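Speaker notes – "Carrying a rhyme across: translating verse into a planned language"
Uyên Thân
Thu 28 November, upstairs room, Bremero

Slide 1. Title
Say hello, thank the reading circle for the invitation. Check the back row can hear. Ask who has tried translating a poem, any poem, any language. Hands up. Ask who finished. (Fewer hands, usually. Mine would be down for most of my twenties.)

Slide 2. Where I come from with this
I grew up with Vietnamese at home and English everywhere else, and I picked up Esperanto from a library book with the last chapter missing. So for a year I had no idea how the participles worked! Keep this short, people want the poems.

Slide 3. The raw material
Word endings do a lot of the work. Nouns end in -o, adjectives in -a, adverbs in -e. Stress always falls on the second-to-last syllable. Say "amiko", "rivero", "fenestro" out loud and get the room to say them back.
What that means for a poet: almost every full word of two syllables or more ends on an unstressed beat. Lovely, rolling, and a bit of a trap. A line that wants to land hard has nothing to land on.

Slide 4. The way out
You can drop the -o of a noun and mark it with an apostrophe. "Rivero" becomes "river'", and the stress stays where it was, so now the line ends on a strong beat. I love this trick so much. Warn them it only works on the plain singular, no plural, no accusative. Beginners drop it everywhere (I did) and the poem ends up looking like it has been pecked by birds.

Slide 5. The rhyme problem
Rhyming on grammar endings is too easy. "Bela" and "hela", fine, the roots rhyme. "Granda" and "bona" share only an -a, and that is no rhyme at all. Read the two sample couplets, the weak one first. Let them groan.

Slide 6. Pruvost
My long project. Pruvost is a sequence of 48 short poems about a canal town, written in English by a friend who has given me permission to do what I like with it. Total length 403 lines. I started with number 2 as it had the fewest place names.
Read number 2 in English, slowly. Then mine. Then English again. Don't explain in between – let the sound do it.

Slide 7. What I lost
"Lock" in the original is the canal lock and the door lock at once. Esperanto has "kluzo" for one and "seruro" for the other and they will not be talked into sharing a line. I spent most of a November on it. In the end I moved the pun to "pordo", door, two lines down, and let the lock be just a lock.
Pause here for questions if the room looks restless.

Slide 8. What I gained
The word-building! "Akvo" is water, "akveca" is watery, "senakva" is without water. The English needed a whole phrase for the dry canal and I had it in one word, with a good sad vowel in the middle. Some days the language just hands you a present.

Slide 9. Drafting habits
Prose version first, ugly as you like. Then meter. Rhyme last. Read it to somebody who doesn't know the language and watch their face at the line ends. I keep every draft in one file called Clasorine, after a boat in poem 11, and it is a mess.

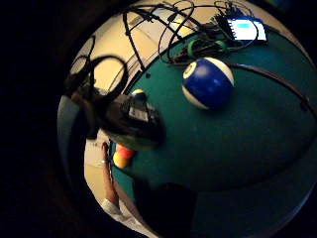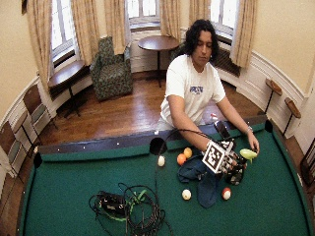

Slide 10. Try one yourselves
Hand out the sheets. Four lines of English, a short word list on the back. Pairs or alone, ten minutes. Walk around, but don't hover. If anyone is stuck, tell them to find the last word of line 4 and work backward from it.
Get two or three people to read out. Clap for all of them. If no one wants to go first, read my bad first draft, the one with the goose.

Slide 11. Where to read more
The Henduvon pamphlet is out in the spring, print run of 200, mine are the last six pages. Old magazines are worth hunting for too, especially the letters pages, where people argue about elision for years on end.

Slide 12. Questions
Likely ones: Do you dream in it? (Once, about parking.) Is it easier than translating into English? (Meter yes, jokes no.) Can it sound old-fashioned? Yes, and wonderfully so – have the archaic version of number 30 ready in the blue folder.
Room has to be clear by nine. Collect the pencils.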